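# Switching to a paper grocery list

I stopped using the grocery app in February. It had been on my phone for years and I had 163 items saved in it, most of which I bought once. There was a line for star anise. There was a line that just said "clips."
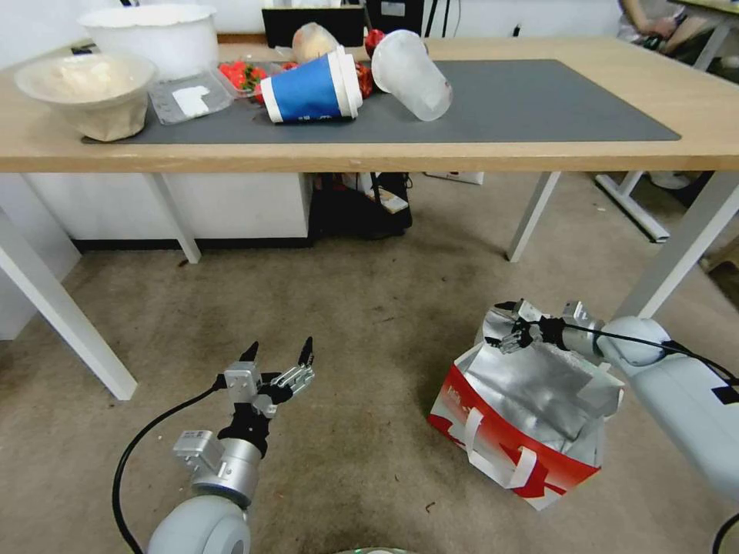 The replacement is a pad of paper on the side of the fridge with a pencil on a string. When we run out of something, whoever used the last of it writes it down. On Friday I tear off the sheet and take it to the store. I got the idea from my coworker Deepika Lobo, who has done it this way since college and didn't see why I wanted to talk about it.

The app wasn't bad. It sorted things by aisle, and it shared the list between two phones. The trouble was that I was the only one adding to it. My husband would tell me we were out of rice while I was in the shower, and then neither of us would put it in. With the pad he writes "rice" and goes on with his day. His handwriting is poor but I can read it.

The first two weeks went badly. I left the list at home both times and shopped from memory, and I came back with a second jar of mustard and no eggs. Now I put the sheet under my car keys on Thursday night. I have only forgotten it once since then, and that time I called home and had it read to me in the parking lot.

I shop at the Plidwood on Sturow Road. They moved everything in the spring, so the aisle sorting in the app would have been wrong anyway. Bread is now at the back next to the freezers, and the baking things are split between two aisles for no reason I can find. I write the list in whatever order things run out and then number it in the car before I go in. That takes maybe a minute.

What I spend has gone down a little. I kept receipts for three months before and three months after, and the difference was $7 a week. I wouldn't make much of that. We had a houseguest for part of the first stretch, and she drinks a lot of orange juice.

I do throw out less. The app used to suggest things based on what I had bought before, and I would say yes to all of it. That is how we ended up with so much celery. A blank sheet doesn't suggest anything, so I buy celery when I have a soup in mind.

A few notes if you want to try it:

- Use a pencil. Pens stop working when you write against a vertical surface.
- Get a pad with a stiff back. The first one I bought curled.
- Write amounts for anything you measure. "Flour" got me the small bag twice.
- Keep the old sheets for a month or so. I look back at them when I plan dinners.

My sister Delia says she'll stay with her app because she does her shopping from the train. That makes sense for her. She gets hers delivered and never sets foot in the store.

I still need to find a better magnet. The one I have slides down the door whenever somebody shuts it hard, and by the end of the week the pad is level with my knees.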